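The Room Under the Shop

For years I walked past the stairs down to the basement at Chaudhry, the old stationery shop on the corner of Nenari Street, and never gave a thought to what might be at the bottom of them. Basements, to me, were where you kept the paint cans and the Christmas boxes and the exercise bike. So when a friend told me that the lower floor had been turned into shared workrooms, rented by the month to people who need a desk and a door that closes, I pictured something damp with a bare bulb. I was wrong, and I have been back often enough since to want to write about it.

Basement workrooms seem to be having a moment in this town. There are 2 on Nenari Street alone, and a larger one over at Flellero, where the old dye works used to be and where you can still smell something sharp in the stairwell on a rainy morning. Rents upstairs have gone where rents go, and the floors below street level, which landlords used to throw in for free, are suddenly worth sweeping out. At Chaudhry a desk costs 300 dollars a month, heat included, and there is a waiting list that started in October and has only grown.

What strikes me about these places is how little has been done to them, and how well that little works. Somebody paints the ceiling white, joists and all, so that the light has something to bounce off. The brick gets left as brick. I have grown very fond of old brick over the years (my own kitchen has a wall of it, which sheds a fine red dust on the toaster), and I think people who cover it with drywall are always a bit sorry later. It makes a room feel as if it was there before you and will be there after, and on a slow afternoon I find that a comfort.

Then there are the pipes. When I was younger I would have wanted them boxed in. Now I like them painted to match the ceiling and left alone, where you can follow them along the top of a wall and wonder what they're carrying. A plumber who came to my house last winter spent 45 minutes looking for a shutoff valve that a previous owner had hidden behind a very handsome panel, and I paid for every one of them. Leave your pipes where you can see them, is my advice.

Furniture is the part where most people overdo it. The basement at Flellero was fitted out all in one go from the Loltent catalog, and I'm told the bill came to $2,059 before delivery, for things that already wobble. It does look smart, I'll give them that, but I don't think I have ever seen anyone put their feet up in there. A plain white desk with straight legs will do for almost anybody. You want it against a wall, with an outlet close enough that the cord doesn't become a tripwire, and you want a bit of wall you're allowed to tape things to. I can't tell you how much work I've gotten done in my life by taping sheets of paper in a row and staring at them – far more than I ever did with a bulletin board, which only fills up with takeout menus.

The light is what people complain about, and I have some sympathy. Fluorescent tubes will never be anyone's idea of cozy. They do light a room evenly, though, right into the corners, and if you sew or draw or read small print you may come to like them more than you expected. I bring a little lamp with a yellow shade for the last hour of the day, when I've stopped working and am only pretending to, and I have noticed other lamps turning up since then, including one shaped like a goose.

I was down there again on 26 December 2023, when the rest of the street was closed up and quiet, with a thermos and half a fruitcake that nobody at home would finish. I had meant to stay an hour and clear off a few letters. The heat came knocking up through the radiators, I cut the cake with a ruler, and I didn't climb back up to the street until it was long past dark and my bus had gone without me.
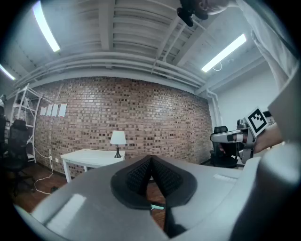 Contact us | Copyright 2023, all rights reserved | Back to top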